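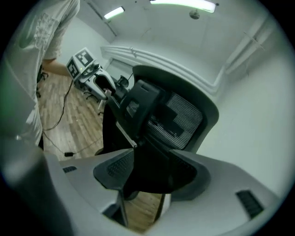 4. Planning the purchase

4.1 What the quotation leaves out

Most published budgets for hand-held data collection stop at the grippers. We think this is why so many of them look cheap. A pair of grippers is only one line in the plan we drew up for Timerdale, and the lines below it took far longer to settle. Cables, marker tags, spare finger pads and the hours of the person holding the device all have to be paid for by someone, and in the three supplier offers we read they were either missing or listed as "optional".

We planned for 2 operators and 4 grippers, with a further set of pads for each. Lộc Ngô argued for eight grippers from the start, on the grounds that a bulk order from Wallik would lower the unit price. We were not persuaded. The discount only pays off if all eight are in use, and our own staffing plan gave no sign that they would be.

4.2 Room and furniture

Office furniture is often entered in such budgets at zero, as something the building already has. Figure 2 shows the sort of object we mean: a tall mesh-backed chair with a headrest, large next to the gripper fingers and awkward in outline. A chair kept for recording is a chair taken out of an office, and its replacement should be costed.

Floor space is worse. Mitra Asadi's first draft allowed for a table and a clear patch of floor, but a trailing cable and a second person with a gripper of their own need more than that. We doubled the area and still regard the figure as hopeful.

Figure 2. Hand-held grippers at an office chair. Square marker tags are mounted on the gripper at right. 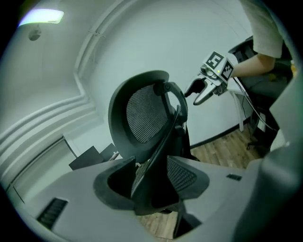
4.3 Cost per usable recording

Suppliers like to quote a cost per recording. Quintela's offer assumed 1,000 recordings, every one of them usable – a claim we have not seen borne out anywhere. We therefore left the rate of rejected recordings open in our plan and asked each supplier to state its own. Kunine declined to answer. Until such rates are given in writing, we would advise buyers to hold back part of the budget and to order in two stages.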